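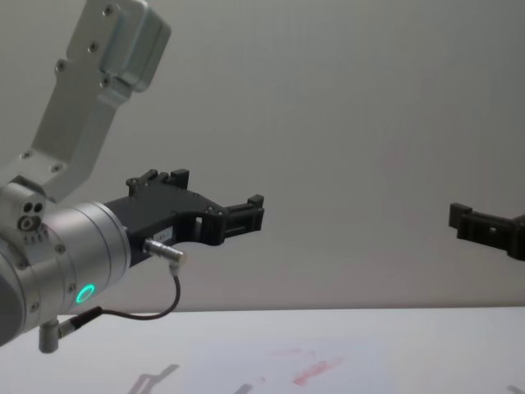

Recording demos on the two-arm bench: how we do it

Quick writeup before I forget it all. For anyone taking over recording on the Zullach bench, or setting up something like it. Assumes the arms are mounted, powered and talking to the PC. If they aren't, see the mounting page first.

What you need

Two arms, each with a gripper
Leader handles, or whatever you teleop with
Evano (our recording script, lives on the bench PC)
Plain background, clear tabletop
Task objects in a bin within reach
Notebook. Paper. Yes really

Before you power up

Check the gripper cables. Each one needs enough slack for a full wrist turn, both directions, and no more than that. Too tight and it pulls the connector at the gripper end, too loose and it hangs in front of the camera and the policy learns cable. Push both connectors in by hand. Half seated ones pass the startup check and then drop out mid episode.

Wipe the table. Marker streaks come off with alcohol. If you marked start positions with marker, decide now: leave them in for the whole set or have them out for the whole set. Don't change halfway. We did this in the Kaplan set and the model was reaching for where a mark used to be.

Lights. Overheads on, blinds shut. Arm shadows on the table are fine, shadows that crawl across it from 9 am to 3 pm are not.

Home pose

Run the home command. Arms come up, grippers facing each other with open space between, fingers clear of the table. Wait for both to settle before touching the handles. Then look at it from the front. If one side sits lower than the other, rerun calibration for that arm, don't nudge it by hand.

Every episode starts here. Every episode. If the start pose drifts you end up with a model that freezes when it's put somewhere it never saw.

Recording an episode

1. Place objects. Vary the position a little each time, a hand width or so, and vary the angle too. People forget the angle.
2. Hands on the handles, arms at home.
3. Hit the left pedal. Wait for the beep. Count one.
4. Do the task. Steady speed, a bit slower than feels natural.
5. Finish, bring both arms back to home, hold still a second.
6. Right pedal to save, both pedals to throw away.
7. Reset the objects. Go again.

A handoff episode should come in under 15 seconds. Much longer and you probably hesitated, and hesitation is poison, the policy copies the pause and just sits there. Throw it out.

Handoffs

The hard bit. Giving arm brings the part to the middle and stops. Receiving arm closes. Then the giving arm opens. Leave a clear beat between close and open, you want it visible in the gripper signal. If both arms are moving at the swap you'll get drops at playback, lots of them.

Keep the fingertips square to each other. If you come in at an angle the upright tips can catch, and one hard knock puts the calibration out. If they do knock, stop and recheck home before the next take.

Which arm gives? Half and half. Do a block one way, then swap. Don't let it be 90 percent left because you're left handed.

Mistakes: keep or toss

Missed grasp, recovered cleanly: keep it, tag it "recover". These are gold.
Missed grasp, flailed for a while: toss.
Dropped part: toss.
Cable snag: toss, fix the cable.
Someone leaned into shot: toss.
Camera hiccup: Evano flags it. Toss even if it looks ok.

Write the tag down straight away. You will not rember which one it was after lunch.

How many

Our first Clanwood policy was trained on 831 episodes and was patchy, fine near the middle of the table, bad at the edges. Went back and recorded mostly edge placements, up to 1283, much better. Should have spread the placements from day one and saved ourselves a week in September.

So for a new task: record a small batch, train, watch where it fails, record there. Don't sit down and grind out a giant pile blind.

Checking the data

End of each session, play back 2 episodes from the start and 2 from the end on the real arms, no objects on the table. Hand on the stop button. If playback lands in a different spot from what you recorded then something moved, and everything since the last good check is suspect.

Also scrub through the thumbnails. Look for the odd one out: lights off, object missing, gripper that never closes. Delete the folder AND the line in the index, if you only do the folder the loader crashes.

Shutting down

Home both arms, then park. Grippers open. Support the arms before cutting power, the brakes let them sag a little. Copy the session to the storage box, check teh file count matches, then clear the local disk.

Calibration page is next, once I get round to it.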